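4.2 Handling damage before the knot is tied

Most published figures on suture strength come from thread taken straight out of the packet and pulled in a test frame. Thread in use has a harder life. It is unwound, drawn through a surface many times, pinched, let go and pinched again, and only then knotted. We wanted to know how much of the loss in strength reported by training centers could be put down to these earlier steps.

We tested 112 lengths of Jernatex braided thread and the same number of Dultlow monofilament. Each length was pinched once at its midpoint with a needle driver closed to the first ratchet position, held for 3 seconds and released. Control lengths were cut from the same spools and left alone. All lengths were kept overnight in the same room as the test frame, and testing was done in June, when the room was at its most humid. We return to the humidity question in Section 5.

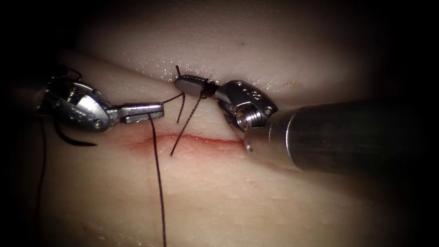
The two materials behaved differently. Pinched braid mostly broke at the knot, as the control lengths did, and the pinch could seldom be found by eye after the pull. Pinched monofilament tended to break at the pinch. Under the microscope the flattened part showed a pair of shallow ridges matching the edges of the jaws, and the break usually started at one of them. Lengths pinched close to the end of the jaws fared worse than lengths pinched farther back, where the load was spread over more of the gripping face.

Spool position also mattered more than we had expected. Thread from the inner turns of the spool kept a tight curl and had to be straightened by hand before it would sit flat in the clamps. Wulan Chong repeated part of the series with the inner turns left out, and the scatter in the monofilament results fell. We have kept the full set in the analysis and marked the inner-turn lengths in the supplementary table.

Jaw finish was recorded but not controlled. Training centers buy their instruments from different sources and replace them at different times, so a thread may meet a nearly smooth face in one room and a sharp one in the next. Gripping faces with a fine crosshatched pattern, like the one in Figure 3, are common, and the pattern wears down unevenly with use. Wear was scored by Hutapea's method, which compares the depth of the grooves near the tip with the depth near the hinge. Scores were taken before the first pull of each session and again after the last.

A limit of the pinch test is that it treats every grip as the same. In practice a learner may take hold of the thread, miss the loop, and take hold again a little farther along, leaving several weak places close together. We did not try to copy this. A single pinch is easy to repeat and gives a lower bound on the damage, and that was enough for the comparison we wanted to make.

Figure 3. Metal instrument jaws with a crosshatched gripping insert, over a pale, uneven surface.
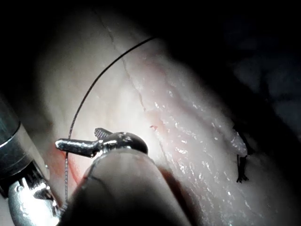 4.3 Knot slippage

Slippage was measured on a separate set of 148 knots, all tied with unpinched thread. Each knot was tied by hand over a steel rod, slid off, and loaded slowly until it either broke or ran. The rod was wiped with Grindine between knots to remove any coating left behind by the thread. A knot was counted as slipped if the cut ends shortened by more than half their starting length before the thread broke.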